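Home > Food & Drink > Small Kitchens, Big Lunches

I got to Skondano just after 2 in the afternoon, when the lunch crowd had thinned out and the owner could finally sit down. She brought soup without asking whether I wanted any (I did!) and started talking before I'd found my pen.
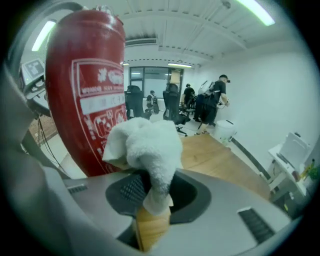 4 min read

She opened the café with her sister on a loan from an aunt and a second-hand oven they call Roy. "Roy runs hot at the back," she told me. "You learn to turn the trays, or you get half a batch of biscuits and half a batch of charcoal."

The first winter was grim. They sold soup, toast and not much else, and the rent still had to be found. Then a neighbour asked for a lunch for 200 people, and she said yes before she'd worked out how.

"I rang my sister and she just laughed," she said. "Then she stopped laughing and went to buy onions." 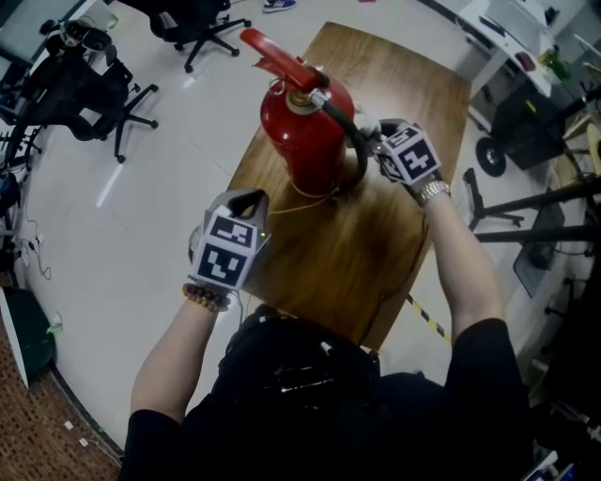 They borrowed pans from a church hall and flour from Fedetti, the bakery on the corner, and peeled potatoes until past midnight. On the day around 245 turned up - and everyone got a plate, although the last few had rather a lot of rice.

I asked what she'd cook if she could only keep one dish. She didn't need long. "The bean stew. My gran's, from Coltine. She'd say mine's too salty, but she said that about everybody's."
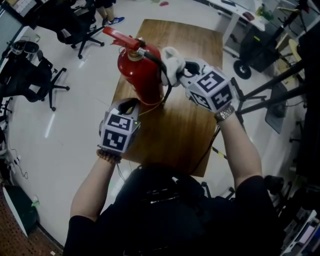

Fire extinguisher on the table, silver watch on the wrist.

There'll be a new menu in April, with more fish and a lemon pudding she's still arguing over with her sister. I was given a spoonful of each version and asked to pick. I said I liked both, and she took the spoon away.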